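From: Sille Kirkegaard
To: Brunside shared room list
Date: 10/01/2020
Subject: Re: what stays on the wooden table?

Hello everyone, and thank you Pascual for getting us going on this!

Pascual Pereyra wrote:
> I'd like to settle the wooden table before we
> swap rooms in December. Some of us want it bare,
> some want the tea things left out. Could whoever
> has an opinion please say so? I have 2 boxes to
> fill and would rather fill them once.

I do have an opinion, as you probably guessed, and I'm afraid it's a soft-hearted one. I came in early with my coat still on and thought how friendly the table looked with a few things standing along the back. I'd be sorry to see it all go in a box, especially the gaiwan, that pale celadon one with the dark brushwork on the side. It has its lid and its matching saucer, and I think a tea bowl wants to be out where people will reach for it.

The book is another matter. Theories of Personality is a big thing to leave leaning there, and Hawi has already offered it a place on her shelf – she says she might even read it this time.
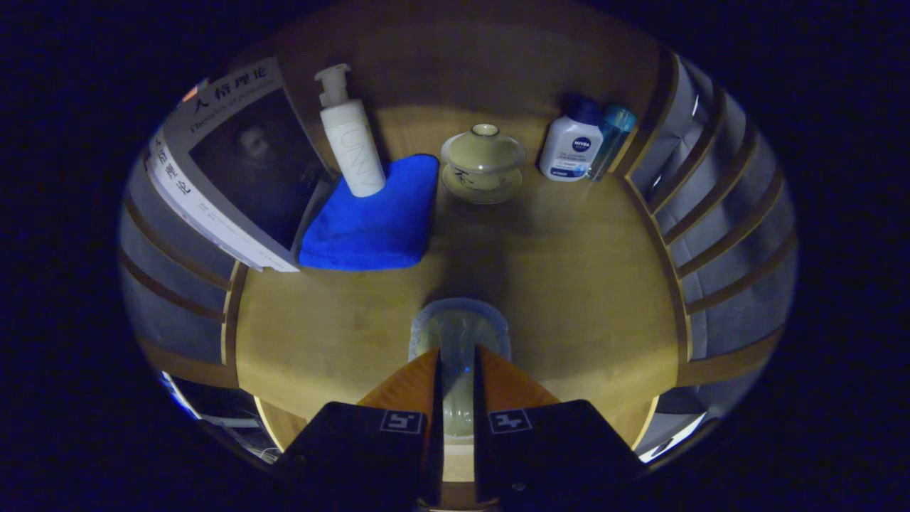

My suggestion, item by item

Gaiwan and saucer: stay, please, at the back in the middle, well away from elbows.

Book: to Hawi, unless Gebhard wants it first. Gebhard, do speak up, you were on page 220 the last time we talked!

Blue microfiber towel: stays, folded. It's handy for spills.

White pump bottle (the UNNY one): I'd move it off the towel and over by the sink, so we can grab the towel without everything toppling.

If anyone feels strongly the other way, write back to the list and I'll happily give in on everything except the tea.

Warmly,
Sille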